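The wardrobe clean-out I've been threatening since April finally got going, and I did what I always do, which is pull everything out at once and pile it on the bed. My theory is that if you can't go to sleep until it's sorted, it gets sorted. (Declan's theory is that we end up sleeping in the spare room. He's been right twice.)

Jeans are my weakness. I keep pairs for gardening, pairs for painting, pairs for a waist I had before the kids – and I don't even paint! So jeans came first this time, while I still had a bit of fight in me.

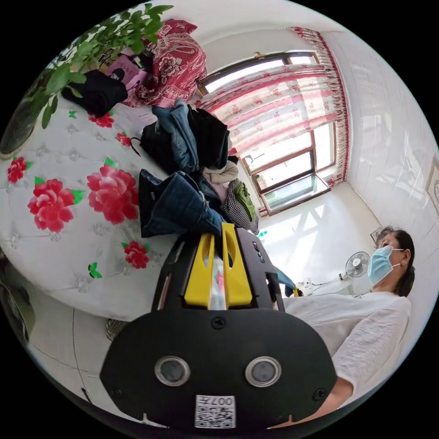 My friend Hiwot has one rule, and I've pinched it. If you wouldn't wear it to the shops tomorrow, it goes. It sounds harsh but it's quick, and it stopped me having that long chat with myself over every hem and button. The good stuff is off to Yilma, the little op shop behind the library, and the worn-out pairs I'll cut up for patches. I've got my eye on the back pockets for a peg bag.

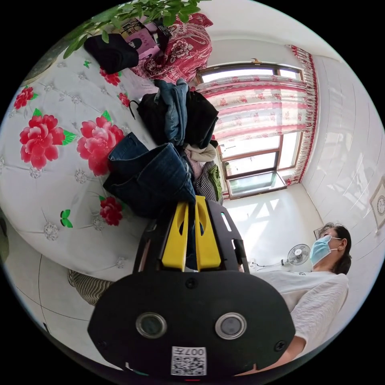 Folding is where I come unstuck. I've tried the rolling method and the standing-up-in-the-drawer method, and by the second week it all looks like I've tipped it in from a height. Mum folded everything in thirds on the ironing board, but I just use the bed, and that white quilted bedspread with the big peonies makes a lovely surface for it, even if I do lose half the flowers under denim. Dark things at least show up well against it, so no more mystery socks turning up at bedtime.

Jumpers next, once the weather makes up its mind. I've already told Declan to clear his side of the shelf, and he's already pretended not to hear me.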